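A dropped object is the cheapest failure a robot arm can have, and for that reason it is the one we investigate least. I think this is a mistake, and the February fault on our Tavo cell is a good case for saying so.

The cell sorts mixed household items from a flat surface. Over one run it attempted 2,786 picks and logged 682 retries. Retries are normal. What was not normal is that 16 of the picks recorded as successful had ended with nothing in the gripper. The arm traveled to the bin, opened, reported a release and went back for the next item.

Jaruwan Duangkaew found the cause on a Tuesday afternoon by reading the force logs against the finger position logs. The grasp check accepted either signal: a contact reading above threshold, or a finger gap wider than fully closed. On a smooth object the two agree. On a rough one, the contact reading could peak as a ridge gave way, the check passed, and the object slid out during the lift. Nothing looked at the signal again until release.

The usual response is to raise the threshold. Malcolm Cheetham argued for that, and his reasoning was sound as far as it went: a higher threshold would have rejected about 10 of the false grasps. It would also have pressed harder on every soft item in the set. More to the point, it would have left a controller that tests a grasp once and then trusts it for the rest of the move.

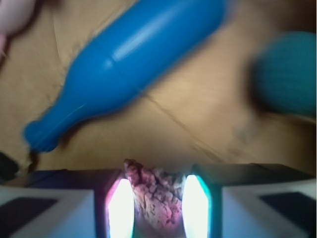
A grasp is a condition that has to hold over time, and the software should treat it that way. Our fix samples both signals through the whole lift and transfer, and stops the arm if either one drops out. It costs a little cycle time. The Skarkis controller had supported this mode from the start – we had it switched off, on my decision, to meet a rate target.

There is a safety argument here as well. An arm that believes it is carrying something follows the loaded speed profile and the loaded path. If the belief is wrong, the item is lying somewhere the planner does not know about, and the next motion is computed against a false map. With light items the result is a bad count. With heavy ones it is a collision, or a part on the floor in a walkway.

I would like to see integrators report false grasps separately from retries. The Soltani line next to ours still adds them together, and so did we until this fault.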